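Buscar en el cuaderno Buscar Entradas Etiquetas

11 de mayo de 2024

Segunda tanda de pruebas con las colas para encuadernar. Hoy toca la Trametti, diluida y sin diluir, sobre el papel Moststead que quedaba del invierno. Corté los cuadernillos a contrafibra por despiste y los tuve que repetir. Los malos están en el cajón de recortes, sirven para ensayar costura.

Peso del lote seco antes de encolar: 293 g. Después de la primera mano no lo apunté. Queda pendiente para la próxima.

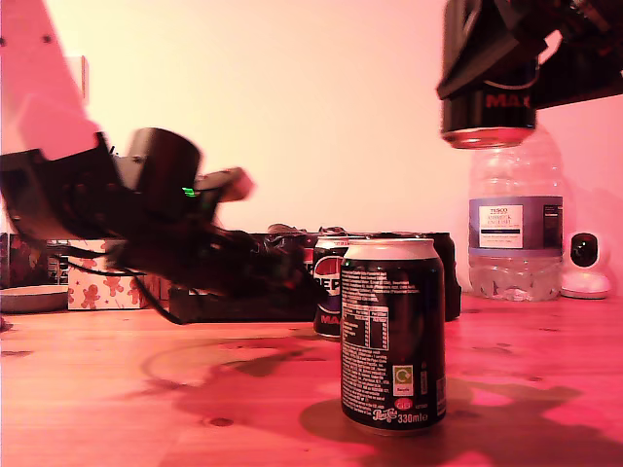
La mezcla diluida entra mejor entre los pliegos, pero ondula la guarda. Sin diluir hay que ir deprisa: a los 40 minutos el lomo ya no admite corrección. Prefiero la diluida para el cosido y la otra solo para la tela. Con la Skusell del año pasado pasaba lo contrario, ver la entrada de entonces.

La prensa pequeña cierra torcida del lado izquierdo. Puse un cartón doblado y aguantó, aunque habría que mirar el husillo. No usarla para tapas grandes.

Material: quedan 1.715 hojas del Moststead y el encargo de Lamptey pide 1.000, así que no compro más hasta junio. Hilo de lino, justo. Falta gasa.
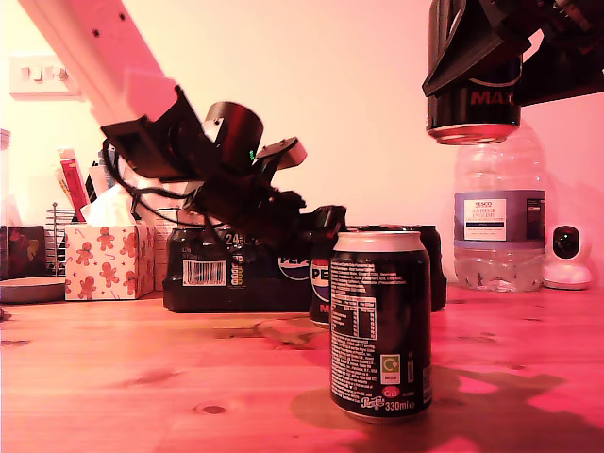
Latas de Pepsi Max sobre la mesa, con el paquete detrás.

Pendiente: abrir los lomos el lunes y doblar cada uno hasta el plano. Si la guarda sigue ondulada, probar con menos agua y papel secante cambiado a media tarde. Lavar los pinceles con agua tibia, el plano ancho ya pierde pelo.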